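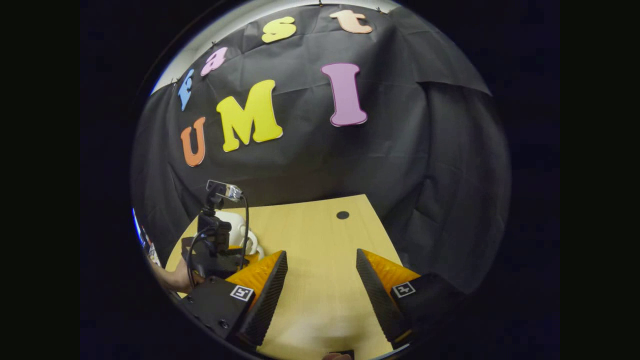
The table on the first afternoon, letters up.

Practice

The club met in the back of Kwok Hall, past the vending machines. I joined in December, which was late. The other team members had been there since the start of the school year and had already picked their jobs. One wrote the training code. One kept the arm running. The captain filled out forms and sent emails. What was left was demonstrations, so I got those.

"You pick things up," the captain said. "With this." She handed me the gripper. It was heavier than I expected and I almost dropped it on her foot.

The competition was called the Zarkelo, and it was held every spring in Stistmont, three hours away by bus. First prize was $700 and a cabinet to put the trophy in. Each team's arm had to move soft things from one side of a table to the other. The arm would learn how from recordings of a person doing it. I was the person.

The soft thing we used most was white and had no real shape. Everyone called it the dumpling. It had been in the club longer than any of us, and there was a disagreement over where it came from. You set it down and it slumped over, and it never slumped the same way two times in a row. That made it good for practice.

The captain had a number in mind. She wrote it on a sheet of paper and taped it inside the door: 252. When I asked why 252 she said it came from last year's team, who had made fewer and lost.

I thought it would take one afternoon. On the first afternoon I made eleven, and she threw out four of them. In one I had gone too fast. In two I had bumped the table with my hip. In the last one I had done everything right and then, at the end, picked at a bit of fuzz with my free hand.

"The arm doesn't have a free hand," she said.

"I know."

"So don't use yours."

After that I kept my left hand in my pocket. My mother asked why all my sweatshirts were stretched out on one side.

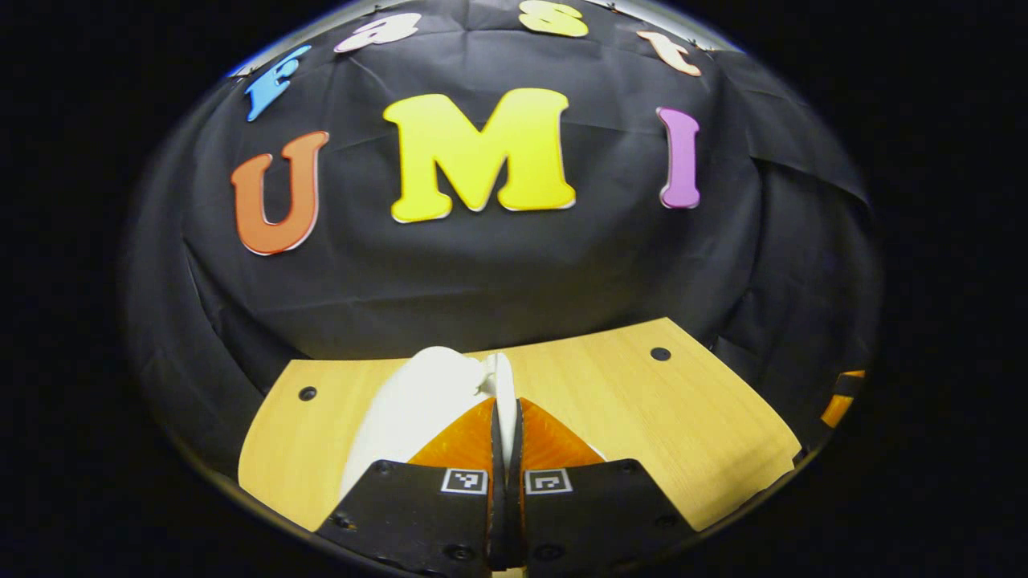

Orange pads closed on the dumpling.

By the end of the second week I had a way of doing it. I came in low, stopped, opened the fingers a little more, and then closed them. The stop was short. I didn't know I was doing it. I think I was checking that I was lined up, the way you wait a second before you step onto an escalator.

We got to 252 at five in the afternoon, and the building was already dark except for our room and the machines. The captain crossed out the number on the door. The boy who wrote the code started the training and told us all to go home, and then he stayed.

The next day we put the dumpling on the table and turned on the arm.

It came in low. It stopped. It opened its fingers a little more, and closed them, and lifted the dumpling and carried it across and let go.

People clapped. The captain said, "What was that?"

"What was what?"

"It stopped."

She ran it again. It stopped again, in the same place. She ran it with a sock, and then with somebody's hat, and it stopped over each one for the same short time before it went on. The boy who wrote the code looked through his settings and said there was nothing in there that would do that. Then he pulled up one of my recordings, and another one, and we all stood behind him and watched me do it. He went through nine or ten. He could have quit after three.

"Oh," I said.

"It's fine," the captain said. She was working it out on the back of a form. A round at the Zarkelo lasted 40 minutes. She multiplied the stop by the number of moves we hoped to make and didn't tell me what she got. She folded the form and put it in her bag.

I said I could do them over. She looked at the paper on the door for a while. The arm guy said there was time if we met on weekends. The code guy said he would rather have the stop than spend his weekends in Kwok Hall. They argued, and I put the dumpling back on its side of the table so I would have something to do.

We ended up doing half of them over. The captain took some and I took some. Hers were quick and a little rough. She came down hard and got it most of the time. When she missed, she said a word and we had to mark the recording so it wouldn't get used.

With her recordings mixed in, the arm changed. Some of the time it stopped and some of the time it didn't. You couldn't tell ahead of time which it would be. The arm guy said he could watch it and know which of us had taught it that one, and he was right a lot.

At Stistmont we were put at the table next to the door, where it was cold. There was a team from Kidow across from us with matching jackets, and their arm never stopped at all. It moved like it was late for something. They finished well ahead of us. We came in fifth, and the judge wrote on our sheet, in pencil, "Careful. Good with the slippery ones."

The captain read that out loud on the bus. Then she passed the sheet back and each of us read it to ourselves.

"Slippery ones," she said. "Which were those?"

"The scarf," the code guy said. "It stopped on the scarf."

She took out a pen and wrote something on her hand. I was sitting across the aisle, and I could see it was a number, bigger than 252.

"Can you do Saturdays?" she asked me.

I said I could do mornings.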